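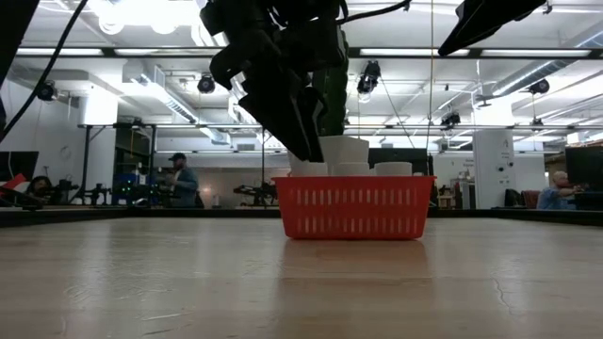

The listing had said four white cups, red basket included, collect only, and Regula Holzer did not believe a word of it. She had bought things from Plesari before. Plesari had once sold her a set of matching chairs, and what they matched was a photo of some other chairs.

Still, she drove the 80 miles to Pultholm, because her sister wanted the cups and her sister had a way of asking.

"They're Danzer," her sister had said on the phone. "Grandma's were Danzer."

"Grandma's were from the gas station."

"They were white and they were straight up and down."

"So is a drainpipe."

The man at the Plesari counter had a beard and a sweater with a zipper at the neck. He brought the basket out and put it down between them. It was very red. It was the sort of plastic basket you get at a diner with fries in it, only bigger, with slots down the sides, and the cups stood up out of the top of it.

"There you go," he said. "A set."

Regula looked at the set. "That one's taller."

"They vary."

"And this one's short. In a set they don't vary. That's what the word is for."

"It's a graduated set," the man said. He had plainly thought of it that second, and he seemed pleased with it.

She took the tall one out and turned it over, looking for a mark. The bottom was as blank as the sides. She did the same with the short one. The man watched her the way people watch somebody count change.

"The listing says Danzer," she said.

"In the style of Danzer."

"It doesn't say in the style of."

"It does if you click on more." He turned his screen around and clicked on more. It said in the style of, at the end of a long paragraph about shipping.

"How much with the basket?"

"Ninety."

"And without the basket?"

He had to think. "Ninety. The basket's a courtesy."

She would have left then. She had her keys out. But there was the drive to consider, and her sister, who would say it was fine in a voice that lasted until July. Their grandmother had kept her cups on a tray by the window in the Wondano house and let them drink cold milk out of them, and when the house was cleared the cups were gone before anyone had asked for them. An uncle had them, or a neighbor did. Regula had always thought the neighbor.

"Sixty," she said.

"I had a lady who wanted them for more than you."

"Where is she?"

The man looked at the door as if the lady might help him out. "Seventy-five," he said.

She paid it. He wrote her a receipt by hand, dated 2019-01-04, with "4 cups (Danzer style)" on one line and "basket – free" on the next, and he underlined free.

At home she didn't call right away. She washed the cups, dried them and stood them back in the basket on the kitchen table, the tall one in the middle where it looked least like a mistake. She poured milk into the short one and drank it standing at the sink. It tasted like milk. She didn't know what she had expected, and she was annoyed with herself for having expected it.

Her sister came by after supper and stood over the table with her coat on.

"Oh," she said. "Those are them."

"They're in the style of."

"No, look. She had a tall one. You always fought me for it."

"I never did."

"You bit me, Regula."

Regula had no memory of this and said so. Her sister pushed up her sleeve and hunted along her forearm for the place, tilting it toward the lamp. There was nothing there that Regula could see. Her sister kept looking, and after a minute Regula got up and put on her glasses.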